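Water Notes from the Plostow Lane Newsletter

April is when the water company writes to us, and this year's letter ran to four pages, two of which were a diagram of a valve. The short version is that Trarkbridge is getting new mains, Nidton already has them, and we are somewhere in between, both on the map and in the company's affections.

The trouble is hardness. Anyone who has moved here from elsewhere finds out in the first week, usually from the kettle. Our water comes up through chalk and brings a fair amount of it along. It makes decent tea, if you like tea with a skin on it, and it ages a coffee maker the way the sea ages a pier. The letter calls this "naturally occurring mineral content," as though we might want to bottle it. 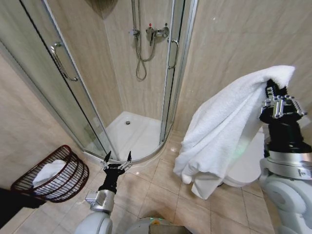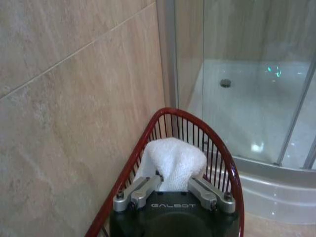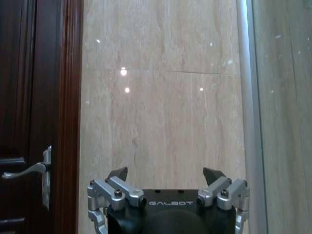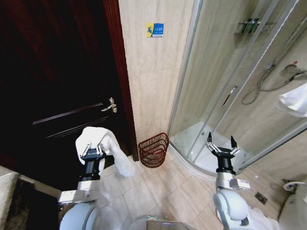 Once the new mains are in, the company says, pressure on the Plostow side will go up, and hardness will stay precisely where it was. So we will be getting the same chalk, faster. Several of you have asked whether this is the year to buy a softener, and the answer depends on how much you mind wiping. Curved glass shower doors with chrome handles are a lovely thing to own in a soft-water town. In Plostow they are a part-time job. A squeegee on a hook costs less than lunch, and the household that uses it every time can put off the softener question for years. The household that owns a squeegee and admires it will be back here next April.

If you do want a softener, the McPhee is the one most of the lane has ended up with. It is the size of a kitchen trash can and sounds like a cow turning over in the night. It wants salt, which the hardware store in Trarkbridge sells in bags that weigh more than they look. Set it to regenerate at 2 a.m. and keep it away from any wall with a bed on the other side. I learned that last part over one long winter.

The company will shut us off for 16 hours while it makes the connection, and promises a card through the door beforehand. Last time the card arrived with the water already off, so fill a few pitchers when you see the digger. Expect brown water for a bit afterward. Run the cold tap in the kitchen until it clears, and leave the white laundry for another day.

Complaints go to the company's local line, extension 746. The hold music is a harp. Have your account number ready, and something to read.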